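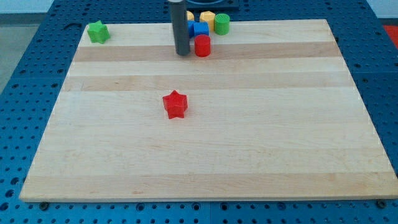
Opinion > Early Learning > Materials

In Defense of the Plain Block
Last updated: December

When a preschool program reviews its budget, blocks are seldom discussed. Anbridge should discuss them. Our classrooms own plenty of toys that light up and talk, and children tire of them within a term. A red star on a maple board makes no such demands. A child may sort it with the red cylinder by color or with the green star by shape, and both answers are correct.

The board deserves equal attention. A set tipped onto carpet is soon a heap. On a wide wooden surface, with open space left between pieces, each shape can be seen and chosen. We therefore recommend that every room keep 2 boards in use and that each set be limited to 20 pieces. Larger sets should be divided and rotated.

Ngọc Vi, Anbridge

Comments

Eun-ji Oh: Our room has 39 pieces in one bin and the children dump it daily. I would support the limit.

Kalby parent: Does this apply to the toddler rooms too?

Dương: Agreed on the boards, but they need somewhere to be stored.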